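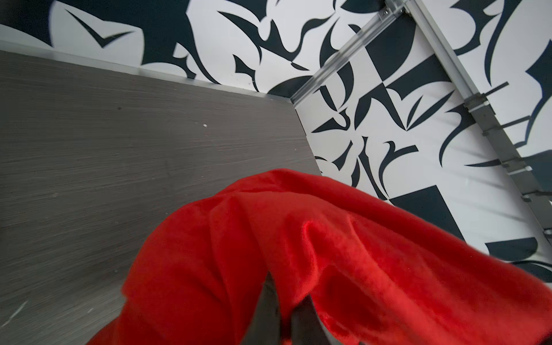 How long does it take to get used to living without a car? For me it was most of a winter, and I still get caught out on Sundays.

I sold mine last fall, after the second repair bill in three months. I live on the Unness side of Warkmont, 2 blocks from the 8 bus, and I work near the station, so on paper it was an easy choice. The bus runs every twenty minutes until seven and then once an hour. I learned the evening times by missing them.

Groceries were the hard part. I used to do one big shop every other Saturday and fill the trunk. Now I go 3 times a week and buy what fits in a backpack. I throw out less food, but I pay more for rice and detergent, which I used to get in the large sizes. Cat litter I have delivered.

In March I added up what I had spent on getting around that month: bus pass, one cab home from the dentist, and a rental for a weekend in Nel. The old car, with insurance and parking, cost me 463 dollars in an average month before any repairs. The new total came in well under that, even with the rental — and the rental was a treat.

There are things I miss. I liked driving at night with the radio on. I don't see my friends in Wemedier as often, as the last bus back leaves before dinner is over. Twice I've stayed on their couch and gone straight to work from there.

I bought better boots and a rain jacket with a hood that stays up. If you're thinking of doing the same, get the boots first. I plan to look at used bikes next month, once the shop on my street gets its spring stock in.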